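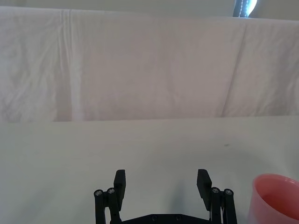
*View from the wrist camera with the gripper open.*

# Setting up the gripper and wrist camera on the Rilteo arm

Last edited 08/11/2019

These notes cover fitting the two-fingered gripper, lining up the wrist camera and getting a first pick with a plastic cup. They follow on from the page on building the arm itself. By now the arm should be bolted to the bench, all its joints should move freely and the power supply should have been tested without a load.

You need:

- the assembled gripper, with its fingertip pads fitted
- the Cluvska controller board and its USB lead
- the small camera and its bracket
- 2 mm hex key
- a small crosshead screwdriver
- thread lock, the weak sort
- a light plastic cup with no handle
- a plain cloth, wide enough to go right across the back of the table

## Check the linkages first

Each finger is carried on two thin bars with a screw at the top of each. Do this with the power off and the gripper still in your hand.

Open and close the fingers by turning the motor coupling. They should move together and stay parallel. If one lags, slacken its screws by a quarter turn and try again. The screws act as pivots, so a screw done up hard will stop its bar from turning. Take them up until the bar has no side play, then back off slightly.

Put a dab of thread lock on each screw once the movement is right. Use very little. On my first go it crept into the joint, and I had to strip the whole left finger and clean it with white spirit.

## Fit the gripper to the wrist

1. Move the arm so that the wrist is at chest height and switch off at the wall.
2. Feed the motor cable through the wrist before offering up the gripper. It won't go through afterwards.
3. Start all the mounting screws by hand, then tighten them in diagonal pairs.
4. Turn the wrist through its full travel by hand and watch the cable. Leave enough slack for both ends of the turn.

The cable clips sold with the Rilteo kit are too tight for this cable. I used two from a Briggs electrical assortment.

## Mount the camera

The bracket goes on the wrist behind the gripper. Fix the camera loosely, plug it in and open the preview in Provovau.

Open the gripper fully and tilt the camera until both fingertips are in the picture, one each side of the middle, with plenty of table beyond them. The two fastener heads on the gripper body are handy for levelling. In the picture at the top they sit side by side at the bottom, between the fingers. Turn the camera in its bracket until they are level with each other, then tighten up.

Don't try to get the whole gripper in. Only the ends of the fingers matter for picking, and the more gripper you include the less table you have to work with.

Close the fingers slowly and check that they meet near the middle of the preview. If they meet well to one side, move the bracket across and start again. Correcting this in software works, but you will have to redo it whenever the camera is knocked.

## Table and background

I work on a pale, plain tabletop, and the fingers are black, so finding their edges is easy. A wood grain top gave me false edges all evening.

Hang the cloth behind the table, right across the camera's view. Creases don't matter much provided they stay above the table edge. Shadows on the table are more trouble. One falling between the fingers can be taken for an object, so move the lamp until it is as soft as you can get it. Daylight from one side was worse than the lamp for this.

## Set the limits

Open the gripper page in Provovau and enter these to begin with:

| Setting | Value |
|---|---|
| Speed | 20 |
| Opening limit | 80 |
| Closing limit | 6 |

All three are percentages. The closing limit stops the pads being driven into each other while you are testing. Leave the speed alone until you have had a full session without a stall.

Press Save to board before closing the page. The values are lost at power off if you only press Apply.

## First pick

Keep the cup to one side while you run the fingers open and shut a few times over bare table. Listen to the motor. A steady hum is fine, but a rising note means a bar is binding, so go back to the linkage check.

Then stand the cup between the open fingers and close in small steps from the keyboard. Stop when both pads touch and the wall just starts to give. Note the position shown, go one step further and raise the arm a little.

If the cup slips, wipe the pads with a damp cloth and try one more step. If it tips as it lifts, the fingers are gripping too near the rim, so lower the wrist and repeat.

Write the working position on a bit of tape and stick it to the base. Mine has changed twice since March, both times after I had the pads off.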